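Two months with the Vallberg parallel gripper

I put off writing this one because I wanted to be fair. The Vallberg replaced an Edberg two-jaw on our small bench arm, and I was fond of that Edberg! It was slow and it whined when it closed, but I knew exactly what it would do. So when Colette Delorme offered to swap me her spare Vallberg for a while, I said yes mostly to prove to myself that I didn't need it.

Well. I'm keeping it, with some grumbling.

Fitting it took me most of an evening. The bolt pattern matched our flange, but the cable comes out on the opposite side from the Edberg's, so I had to re-route everything along the forearm and print a new clip (my third try was the one that stayed on). The controller box is an Amini, the older kind with the tiny screen, and it saw the gripper right away once I had updated it. The menu for setting the closing force is buried three levels down. Why do they do that? You change that number all the time.

We use the arm for taking old office computers apart, so what I care about is cables and connectors. Big things are easy. Any gripper can pick up a drive tray. A short bunch of wires with a plug on it is another matter, and that's where the Edberg used to drive me up the wall, with its fat rubber fingertips that pushed the wires aside before they closed.

The Vallberg's jaws are thinner and I can get them down next to a board without leaning on everything nearby. At the lowest force setting it holds a plug without marking it. One notch up and it leaves little dents in soft plastic, so I stay low for cables and go up for brackets.
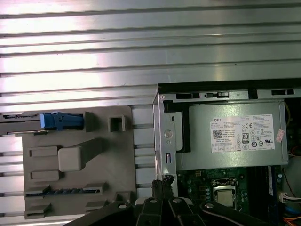 Jaws closed on a black cable connector at the edge of the motherboard, Dell desktop, seen from the wrist camera.

I ran 402 grabs over July, all on cable ends, and wrote down every miss like a good girl. The Vallberg missed 30. Most of those were flat ribbon cables lying tight against metal, and I blame myself for some of them, as I was still coming in too steep. I never kept a proper tally with the Edberg, so please don't ask me for a comparison in percent. It was worse. I was there.

Now the grumbling. The linkage is wide. Those black links stick out to both sides, and in a small case you have to think about where your elbows are, so to speak. They also take up a good bit of the wrist camera's view down at the bottom, right where you want to see what you're doing. I moved the camera up a little and that helped, but then I had to calibrate it all over again.

The other thing is the price. Colette paid 1,710 for hers with the mounting plate, and a spare set of jaws is another 266 – for two bits of metal! Brendwood sells blank jaws you can cut yourself, and Mathis Royer tells me they fit with a bit of filing. I have a pair on order and will add a note when I've tried them.

If you mostly move boxes and blocks, stay with the Edberg and spend the money on a better camera. If you spend your days poking at wires like I do, try to borrow a Vallberg for a week first, and check that there's room for it inside whatever you're reaching into. Mine goes back on the arm tomorrow morning, as soon as I find the short hex key.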